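Play Food and Blocks: Gallery
Arkbridge Toy Shelf, updated 1 August 2026

Members keep asking what is in lot 1252 before they borrow it, and the catalog entry, which reads in full "fruit, bowl, cubes, misc.," has not been pulling its weight. I wrote that entry, so I can say so. This page is the longer answer.

The short version is that it's pretend groceries and some blocks, in colors you could find in a power outage. Children between two and five love it. Adults pick up the orange and squeeze it, every one of them, and then put it down as if they hadn't.

The lot came together over a couple of years. Most of the fruit was from a garage sale on Saludo Street, in a bag with a doll's shoe and a very nice protractor. The bowl turned up at Bastton, the thrift store behind the tire place, where I went in for a lamp. The cubes came from everywhere, as cubes do. Mark Anthony Magbanua, who shares the shelf with me, thinks they should be a separate lot. He has thought this since October and I have it in writing.

Set out on the round table

Round tables are a pleasure to sit at and a terrible idea for anything that rolls. A square table at least gives a lemon some corners to get interested in. On a round one, every direction is the quickest way to the floor. We use one all the same. It's white, it wipes down, and children will stand all the way around it without arguing over who has the end.

I like the fruit on white. On the carpet it looks like something you ought to pick up. Put it on a plain top with a good strong light and it starts to look like lunch at an expensive clinic.

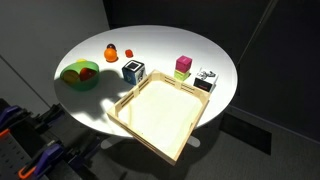 Bowl, fruit, cubes and the wooden tray, which has never met an edge it didn't want to hang over.

The orange is the star. It's round and glossy and passes for the real thing at any distance greater than an arm's length. My brother-in-law has tried to peel it. The yellow ones are lemons, and I will defend that position, though in the bowl one of them can look a lot like a bread roll if you've skipped breakfast. The reds are open to debate. I say tomato. My niece says apple, and she once served me three courses of it to make her point.

There's a dark little one as well, plum or possibly cherry depending on how generous the cook feels. It goes missing most. If you've had the lot home and can't find it, try inside a shoe. It's usually a left shoe, and I have no theory about that.

The blue cube

Every mixed lot has one thing that doesn't match and gets all the attention. Ours is blue with printed faces, and it has been a die, a television, a suitcase and a birthday present. One boy used it as a cash register for an entire afternoon and charged me 39 dollars for a lemon. I asked about the price and was told it was organic.

The plain cubes are easier to get along with. The magenta one goes on top of the green one. There's no rule about it, but I have put them out side by side and come back to find them stacked, and I've put them out with the green on top and come back to find that corrected too. Mark Anthony Javier, who did our shelving, says I'm imagining it. He has been seen stacking them himself, magenta on top.

Lemons in general

Lemons wander. You can set up a tidy still life with everything gathered nicely in the bowl, turn to answer the phone, and find a lemon by itself near the edge looking pleased. A low-sided bowl doesn't help. Neither does a bigger one, I tried. The bowl we have is a good green and I've stopped expecting it to be a fence.

I do love what it does with light, though. Put a lamp on it from the right side and the rim goes bright lime, and you get a green puddle on the tabletop all around the base – the best thing in the whole lot, and it isn't even on the packing list.
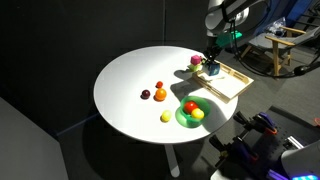
Borrowing lot 1252

Loans are for 3 weeks. You can renew once, and after that somebody else's toddler has a claim. We don't charge late fees, but after 90 days I start sending postcards, and my handwriting is not restful.

The lot goes out in a drawstring bag from Tonberg's, the fabric shop on the corner, with a card inside listing what should be there. Please check it before you leave and again when you bring it back. If the card and the bag disagree, tell us which one you believe.

The tray is on request. It takes up half a back seat and some people would sooner have the stroller. The table stays here, and yes, someone asked.

Cleaning

Warm water, a little dish soap, a soft cloth. Dry everything before it goes back in the bag. Please don't run the fruit through the dishwasher. One family did, on the hot setting, and what came back was a kind of raisin. We kept it. It lives on my desk and visitors are polite about it.

Spares wanted

We could use a banana. Any size, any make, teeth marks fine. We've been given more peas than a person could want, thank you, and we are closed to peas until further notice. Bananas can be left in the box by the side door, labeled "toy," please, after what happened in the spring.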